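Gorholm Suture Bench — Gallery
Running closures and knots on practice tissue
Posted 16 April 2022 by Nele Weidemann

The bench at Gorholm is used for closure practice on tissue samples. Each sample gets a straight incision, which is then closed with black suture. Black is used throughout, as clear or pale thread is hard to follow on light tissue at close range. Full-size files are kept in the Meinecke folder and can be requested from Mounir El Idrissi.

Notes on the work

Tissue. Samples are kept covered until use and wetted again if the surface starts to dull. Dry tissue grips the thread and gives a false sense of tension. Old samples tear at the bite and are thrown out.

Bites. Entry and exit points should sit the same distance from the cut edge. Uneven bites pull one edge over the other, and the step shows as soon as the thread is drawn in.

Tension. The edges should meet and no more. Blanching around the stitch means it is too tight. Saodah Lau's February set was redone for this reason — the knots held, but the line puckered from end to end.

Knots. Square throws, laid flat, pulled in opposite directions. Tails are trimmed short but not flush. A tail cut flush can slip back through the last throw when the tissue is handled.

Handling. Hold the thread near the end where possible. Jaws closed on the middle of a strand leave a flat spot, and a flat spot is where it breaks later. Mwangi Urio keeps the broken pieces with the sample they came from.

Close views

Black suture on pale tissue. One strand held in the jaws, another drawn taut toward a tied knot at the edge.
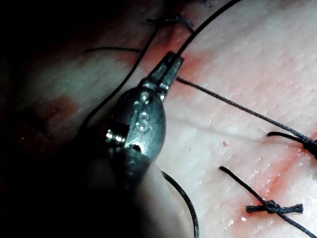 Samples are logged by number on the day they are closed. The current log ends at 2173, and corrections to it go to Tzu-hsuan Yip.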